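Desk notes, May, mid-morning

Started on the desk again, because I said I would last time and then wrote two pages about labels instead. Thongchai asked why we can never find the short cables when three people swear they put them back. Fair question. I pulled out both drawers and tipped everything onto the spare chair, which was a mistake, as I then had nowhere to put my coffee.

Final tally for the drawers (I wanted it written down once so we can stop arguing): 17 cables, of which two have no known owner and one has a plug I've never seen in my life. The unknowns are in an envelope taped inside the drawer. Claim them or they go to Inthanon with the next lot of e-waste!

We're keeping the Clarnileck parcel box on the desk for now. I wanted to flatten it, but the dividers inside are too good to throw out and they're exactly what the small stuff needs. Plan is one kind of thing per compartment and no "misc" compartment, since we all know how that ends. If the cardboard gets soft I'll ask for a proper tray from Sistska. Their catalog has one in the right size, though I'm not paying for the lid.

Labels: tried writing straight on the cardboard with the thin marker. It bleeds into the corrugation and looks like a ransom note. Masking tape and the fat marker worked much better. Tape roll is back on the hook – please leave it on the hook.

Food. I know, I know, I bring most of it. But I've swept up gold wrappers more often than I'd like, and the little packets wander all over the desk. I'm going to put a bin on the floor next to the white cabinet and see if that helps. Bottles with caps are fine by me, open cups are not, and yes that includes my own coffee.

Chargers: anything with a battery gets a strip of tape with the date of its last full charge. I did the Zandard one first (60 minutes on the wall socket, still not full, so I left it on over lunch). Thongchai thinks the socket is weak. I think it's the lead. We'll swap leads before anybody buys anything.

To do:
tape for the compartments
bin
ask about the tray
find out whose plug that is
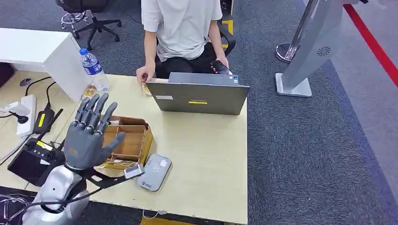

Farah Wijaya

Added after lunch: the laptop with the yellow sticker on its lid stays in the middle of the desk, we agreed on that. Box goes on the other side of it from whoever's sitting down. Bin still to come.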